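Visit report: Grelano pet bedding works, Vurnside
Filed by Karim Sqalli, May 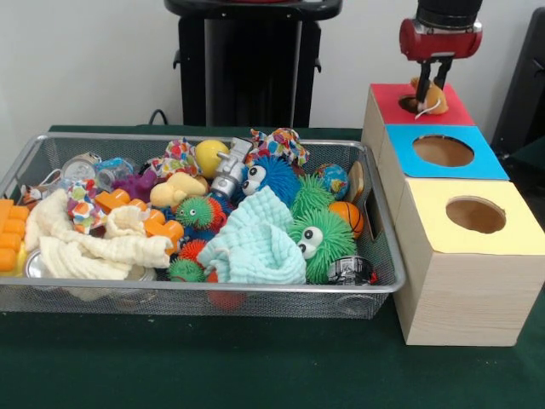 Purpose of visit

To look at the cutting and filling lines before the supply agreement for cat and small-dog cushions is renewed. Present for Grelano were Rania Lahlou (production) and Severyn Boiko (quality). Hatem Bensaid came with me for the afternoon session only.

Cutting

Cotton canvas arrives on rolls from Ruvinus and is rested flat overnight. It is cut 44 layers at a time. The layer count was raised last winter, and the bottom layers now drift by up to 7 mm at the corners. Boiko showed us the check sheets. Drift is worst on the brushed fabric and hardly measurable on the plain.

Filling

Shredded polyester is blown in through a side opening and weighed before closing. Target weight for the medium cushion is 218 g. The scale on line two was out of use, so filled covers were being carried across to line one, with a queue at shift change. Lahlou expects a replacement from El Ouafi within the month.

Seams

Closing seams are lockstitched with a double return at each end. We pulled 37 medium cushions from finished stock. Two had a single return. Both carried the same operator code and were set aside for resewing.

Storage

Dry and well swept. Pallets stand clear of the outside wall. Labels on the upper racking can't be read from the floor.

Points to follow up

Corner drift on brushed canvas: Boiko to send figures at 30 layers.
Line two scale: confirm date fitted.
Wash test results for the zipped cover: still owed to Mostafa Abou Zeid.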